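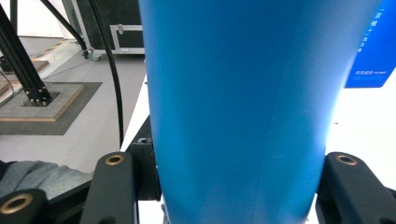
The note on the bench sheet asked whether blue was going to fight us the whole way through, and whether we wouldn't be better off with a grey box and a grey tube and be done with it. I read it twice over my tea and I still say no! Blue is the fun of it. Smooth blue plastic-looking things are a proper test of a backdrop, and if the board can cope with those it can cope with anything the Flandstead shelf throws at us.

March, second entry, 9.40 in the morning.

So, where we are. The job is still the small-goods corner: one pale work surface, one white upright board, and a handful of everyday things to be set out, lit, drawn and put away again for the Jastwood leaflet. Blue things first, then clear things, then the horrible shiny ones (the tin lids, which I am secretly looking forward to).

Light first, as it took up most of the early part of the morning. Started with the big lamp square on and the white surface just vanished, lovely and clean but with no edge to anything. Swung the lamp to the left, dropped it a hand's width, and put tracing paper over it. Much better. A curved blue side wants one long soft highlight and then a slow fade into the deep colour, and when you get it the shape simply jumps out at you. I drew that fade four times in pencil and once in crayon and the crayon won by a mile. Crayon! I haven't been this pleased with a wax crayon since I was small.

Colour notes, for whoever mixes next:
Deep middle: ultramarine with a touch of black, less than you think.
Bright side: cyan, and go lighter near the bottom than feels right.
Sheen: very pale lavender, not white. White looks like a hole in the paper.
Scuffs: leave them in. They give the eye something to hold on to, and a thing with a few marks on it looks as if it has had a life.

Tried the taper as well. Anything wider at one end than the other makes me want to draw the sides too straight and too far apart, so I held a ruler up at arm's length and took the slope from that. Checked it against the Flustencombe sheets and mine was kinder to the eye, though theirs was neater.

Then the corner itself. The upright board is the best change we have made since we moved the table. I had forgotten how much the wall was muddling things, with its blotches and freckles and that greyish look the old paint has got. Stand a plain white sheet in front and all that stops mattering.

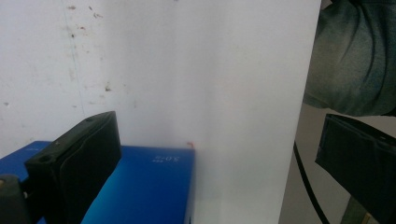

It does want to be taller than the tallest thing by a good margin, and it wants one honest straight edge that you can line your paper up with. I use the right-hand edge for mine. Everything gets measured off it, and the drawings from one morning to the next sit on top of each other beautifully.

Boxes go close up against the board, which gives a nice tight bit of shade down the side. Pull one forward and the shade spreads and goes woolly. Lettering upside down is a gift, by the way. I draw numbers far better when I am not reading them, and the 3.0 on the blue box came out better inverted than anything I have lettered the right way up this month. Going to try the whole set like that.

Wall: the brown and reddish specks near the top are still there and I still don't know if they are paint or plain dirt. Damp cloth on a small patch first, low down, before anybody goes at it with the scraper. If it's dirt we could have the whole wall back and use it as a second backdrop, a rougher one, for the wooden things. I'd love that.

Paper: we are on sheet 129 of the pad and the Dal Bello order hasn't turned up. Plenty to be going on with if we use both sides for the rough work. Please do!

To do next:
Tracing paper, a bigger piece, the corner of this one has scorched.
Something heavy but flat to go behind the foot of the board.
Clear things. Start with the jam jar and don't be put off by it.
Sharpen the cyan.

Kettle's on, going back for one more go at that highlight before the lamp gets too warm.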